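Subject: Re: [cell-maint] Wrist camera and finger pads on the Pelta cell
Date: January 23, 2026
To: cell-maint list

On the list it was written:

> We have the same Pelta arm as you, with the two-finger gripper.
> After the last pad change our soft items turn in the grip when the
> arm goes up. Did you change the closing force, or only the pads?
> Also, do you calibrate the wrist camera again each time?

Hello all,

I answer both questions, and I add what we do in Lulov after each pad change.

We changed only the pads. The closing force stays at 354 in the controller, the same value as in May. First we also thought the force was too low, and we raised it to 562. This was a mistake. The plush items were pressed flat between the fingers and they turned even more. The real problem was that one pad was mounted a little higher than the other. Please loosen the screws, close the fingers on a flat bar, and tighten them again while the gripper is closed.

After this we do a hold test with plush items, and we look at the picture of the wrist camera. We use the red Heinz ketchup bottle, held near its wide end with the label upside down. The letters on the label are large, so it is easy to compare the angle from one picture to the next.

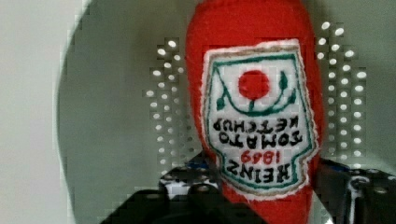 Chala wrote to me off the list that a plush item alone is not enough for this test, and that a hard item of the same width should follow, with the same force value. I agree with this. A soft item can hide a small error in the pad height.

About the camera: no, we do not calibrate each time. We do it when the bracket was removed, or when the cycle counter passes 2,112 after the last calibration. The bracket has 2 screws, and they become loose more often than the manual says. I put a paint mark on both.

One question from my side. Does somebody use the Gridden pads with this gripper? I would like to know how long they stay good before the surface becomes smooth.

Best regards,
Lulov cell maintenance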